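Let the Club Pick Dull Jobs

Our robotics club at Heffernan spent 11 weeks on one task: taking small packaged items out of a cardboard box, one at a time. Some parents wanted a football match for the open evening. I think they're wrong. A match rewards the fastest driver. A jumbled box makes every pupil think about grip, reach and order. Florence Melnyk, who is in year 3 of the course, rewrote her approach twice and learned more from that than from any trophy. Schools should fund more of this.
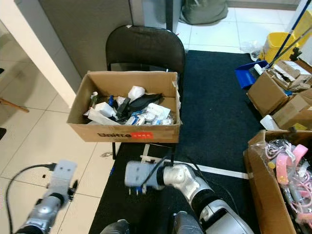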